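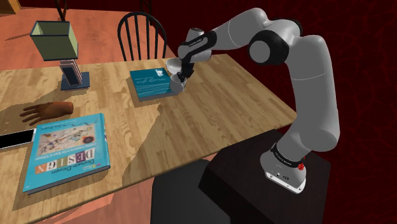 4.2 Residency terms and early departure

Relocation grants differ less in their size than in the conditions attached to them. The Godier program pays the full grant on proof of a signed lease. The Zadetti program pays in 2 installments, the first after the lease is registered and the second after 12 months of continuous residence. Both require that the applicant already hold a remote job with an employer outside the county, and both exclude anyone who lived in the county during the 3 years before applying.

The sample consists of 246 households whose applications were approved by one of the two programs. Records were closed on 11 January 2024. A household is coded as departed if its utility account was ended and no new account was opened in the same county within 60 days. Moves between addresses inside the county are not departures. Of the 246 households, 78 were coded as departed before the end of the observation period.

The coding has a known weakness. Tenants whose landlord pays for utilities have no account of their own, and for these we used the mailing address on the grant file. That address was updated only when the household reported a change, so departures in this group are probably undercounted. We kept the group in the main model and dropped it in a second run. The sign of the installment coefficient did not change.

Household income was reported at application and was not checked again. Housing cost is the monthly rent in the lease or, for buyers, the mortgage payment including property tax. Grants were treated as taxable income in both programs, and the amounts used here are before tax.

Figure 2. White mug lying on its side on a wooden surface (rendered).

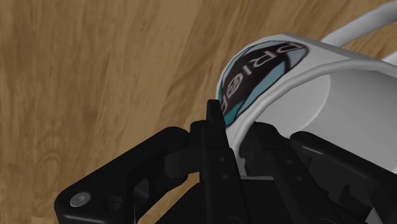 Why might a grant paid in installments keep households in the county longer than a single payment?
The second installment is lost if the household leaves early, so the cost of moving away stays higher until that payment is made.

This effect should end once the last payment has been received. To test for it, we split the observation period at month 12 and estimated the departure rate separately for each part. Households that bought a home were analyzed apart from renters, as selling carries costs of its own that could hide the effect of the grant schedule. Lease length was entered as a control for renters only.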